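The Cassette Years, and What Came After

The record collector I have come to see keeps the good stuff in the kitchen, where the humidity is worst. He has been told about this. "I've been told by experts," he says, and moves a stack of sleeves off a chair so I can sit down. He has agreed to talk on the condition that I leave his name out, since there are two ex-bandmates in Neltwood who still think he sold their amplifier.

Did he?

"It was a shared amplifier," he says. "I sold my share."

The band was called Ukar, a word the drummer said was Norse for something. It was the tail end of the eighties, when any group with a keyboard and a fog machine could get booked for a school dance, and Ukar had half a keyboard. They played nine shows. The last was in February, in a church basement, to a crowd that included the singer's orthodontist.

"He liked the slow one," says my host. "He told my mother it had a nice bridge. I thought he was talking about teeth." 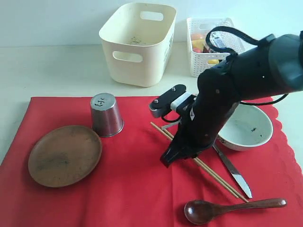
Before the band there was the radio, and he talks about that with a good deal more tenderness. He taped the countdown every week with one finger on the pause button, trying to cut off the DJ, who had a gift for talking right up to the first word of the vocal. He still hears certain songs with that man's voice on the front of them. When he finally bought the real albums, he felt cheated.

"You'd put on the record and it just started," he says. "No weather. I missed the weather."

He filled 90 tapes that way and has 40 left. The rest went in a move, or to a girlfriend, or into the dashboard of a car that ate them one by one. The labels are done in green ballpoint, with star ratings he now disputes. One power ballad has five stars and three exclamation points. I ask whether he'd like to defend it.

"I was 14," he says. "I'd defend the key change."

The records came later, and in bulk. There are 349 of them, a number he knows because his insurance company asked. Most are worth what he paid, which was a dollar. The prize of the collection is the only album on Dredero, a label that lasted less than a year and spent its whole budget on a gatefold sleeve. The music inside is four men from two counties over trying very hard to sound like they were from London.

"It's terrible," he says happily. "Side two is worse. Do you want to hear side two?"

We hear side two. It is worse. 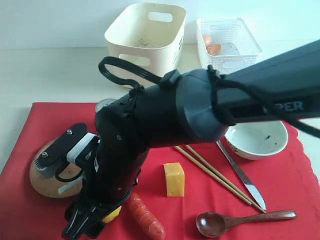

What he plays for himself these days is mostly a group called Sầm, two guitars and a drum machine, which he found through his daughter. She found it through her phone, in a list of songs a computer thought she might enjoy. He has mixed feelings about the computer. It has yet to recommend him anything he hated, and he considers this a serious flaw.

"Half of what I love, I hated first," he says. "You'd spent your lawn money on it. You had to keep playing it until you came around -- that was the whole system."

His daughter has asked for the tapes when he's done with them. She doesn't own anything that plays them. He is giving her the deck too, he says, once he gets a new belt for it, and he has been getting a new belt for it for six years.

On my way out I ask if Ukar might ever get back together. He gives the question more thought than I expected.

"We'd need an amplifier," he says.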